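Home Care Visits After the Hospital: What the New County Rule Changes

If you have ever brought a parent home from the hospital with a paper bag of pill bottles and a phone number that rings and rings, you will understand why people in Planell have been talking about the follow-up visit rule all summer long. It was passed by the county health board last month on a vote of five to two, and it takes effect in October.

The rule itself is short. Any patient on the county health plan who has spent at least two nights in the hospital will be owed a home visit from a nurse or a trained aide, paid in full by the plan, with no copay. The first visit has to come within 3 days of discharge. A second one can be ordered by the nurse if she thinks it's needed, and the family doctor doesn't have to sign anything for it. That last part took up most of the evening at the board meeting (and a good deal of the coffee, too).

Until now the plan has paid for home visits only after surgery, and only if the hospital sent in a request before the patient left the building. Last year 153 requests went in and 103 were approved. The people who were turned down were mostly older folks who had been in for pneumonia, a fall or heart trouble, and who were told to see their own doctor when they could get in.

Zarmeena Dhanial, who has run the Baloch Street clinic for eleven years, spoke in favor. "I can tell you what I find in kitchens," she told the board. "Two bottles of the same drug under two names, and a lovely person taking both of them every morning because that's what the labels say." She asked for a visit within two days and got three, and said afterward that she could live with it.

The two members who voted no both said they liked the idea and worried about the staffing. The county has contracts with two home care agencies, Kikine and Monden, and neither has promised to cover the far end of the valley on weekends. Some 140 more visits a month are expected once the rule begins. Kikine says it is hiring now. Monden has asked for a higher mileage rate before it agrees to anything, and the board will take that up at its next meeting, which starts at 6:30 p.m. in the usual room upstairs. 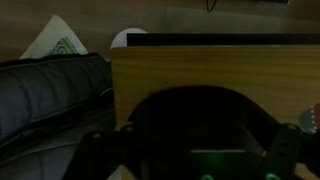

Do patients have to ask for the visit themselves?

The hospital has to set it up before discharge, and the date should be written on the papers you are given when you leave. If there is no date on them, call the plan's member line the same day and the office will book it for you.

People on private insurance aren't covered by the rule, though it's still worth a call to your own company, as a few of them already pay for one visit. Patients who are moved to a nursing home first will have their days counted from when they go home.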